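### 3.2 Descrição dos anúncios e expectativa do hóspede

O corpus reúne 111 anúncios de alojamento local publicados na plataforma Stulteo, todos referentes a apartamentos de praia na faixa costeira de Coltitz. Foram recolhidos em junho, antes da subida dos preços de verão, e incluem o texto integral da descrição, a lista de comodidades e os comentários deixados pelos hóspedes. Excluíram-se os quartos em casa partilhada e as unidades hoteleiras, cujas descrições seguem modelos fixados pela entidade exploradora.

Cada descrição foi dividida em segmentos e classificada segundo a grelha de Szilágyi, que distingue três tipos de informação: localização, capacidade e equipamento. A categoria "equipamento" revelou-se a mais heterogénea. Sob a expressão "cozinha equipada" encontram-se desde apartamentos com placa, forno e louça completa até unidades que dispõem apenas de micro-ondas e chaleira. 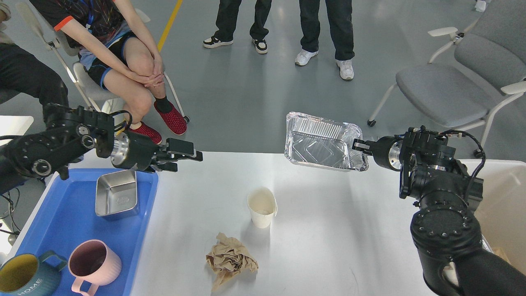
A capacidade anunciada levantou um problema diferente. Em muitos casos, o número máximo de hóspedes inclui o sofá-cama da sala, mas o texto só o indica no último parágrafo ou na lista de comodidades. Para efeitos de codificação, considerou-se explícita a informação que surge nas primeiras 50 palavras da descrição e diferida a que surge depois. Os anúncios geridos pela agência Sterkis, que usam uma ficha comum, foram codificados em separado para não inflacionar a frequência de certas fórmulas.

Os comentários dos hóspedes foram lidos na íntegra. Registaram-se as menções a objetos de uso diário, como canecas, tabuleiros, toalhas e cabides, e anotou-se se o objeto constava da descrição do anúncio.

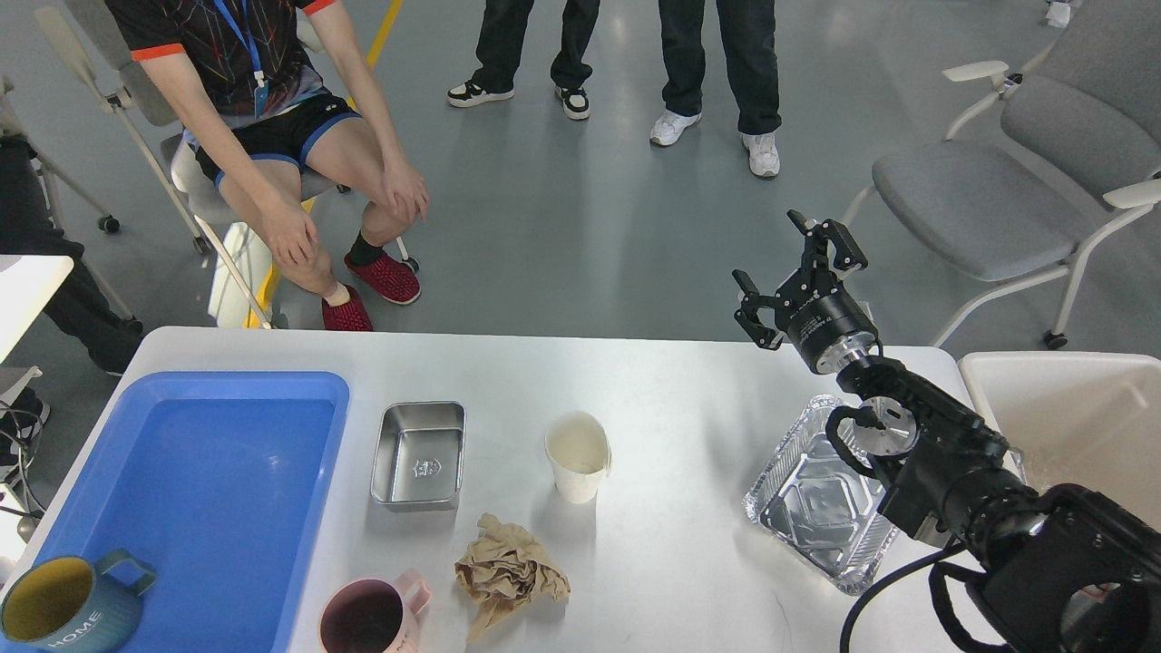 **Figura 2.** Tabuleiro azul e duas canecas sobre uma mesa branca; a caneca deitada tem a inscrição "HOME".

A maioria destas menções diz respeito a objetos que o anúncio não refere. O hóspede comenta a falta de um escorredor ou de copos suficientes mesmo quando nada lhe foi prometido, o que sugere que a fórmula "tudo o que precisa para cozinhar" é lida como um inventário implícito. Nos anúncios com lista detalhada, as queixas incidem sobre o estado dos objetos e raramente sobre a sua ausência.
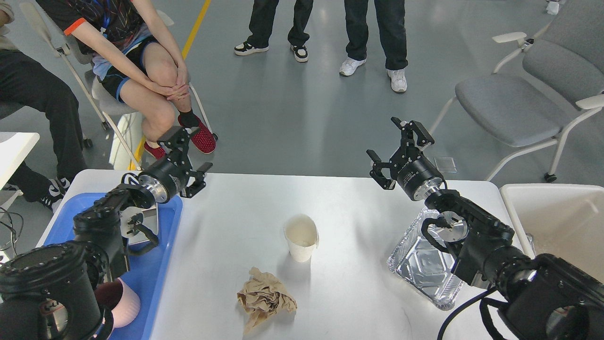 Quanto à localização, a expressão "frente de mar" foi aceite como descritiva quando o edifício não tem construção entre a fachada e o areal. Em 20 anúncios, a vista só existe a partir de uma varanda lateral ou de um espaço comum. Estes casos foram mantidos no corpus com uma marca própria, visto que os comentários correspondentes falam da vista com mais frequência do que os restantes, quase sempre para corrigir o texto do anfitrião.

A classificação foi feita por 2 codificadores independentes. Os desacordos concentraram-se nos segmentos que misturam capacidade e equipamento, por exemplo "sofá-cama confortável para a família", e foram resolvidos por discussão. Optou-se por atribuir o segmento à categoria do primeiro substantivo.
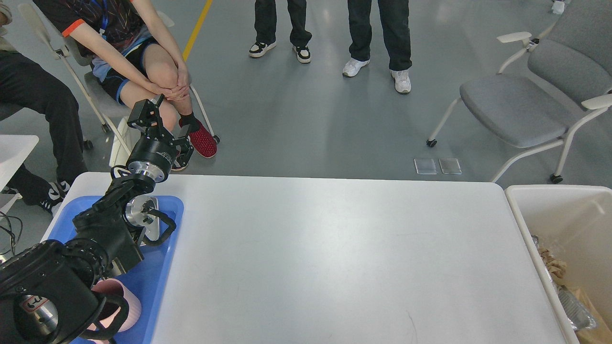 Duas limitações devem ser tidas em conta na leitura da secção seguinte. Os comentários na Stulteo são facultativos, pelo que as estadias sem incidentes estão provavelmente sub-representadas. Além disso, alguns anfitriões alteram a descrição depois de uma crítica, e a versão recolhida pode não coincidir com a que o hóspede leu no momento da reserva. Os anúncios que indicavam data de revisão posterior ao último comentário foram retirados da análise comparativa, mas permanecem na contagem das fórmulas.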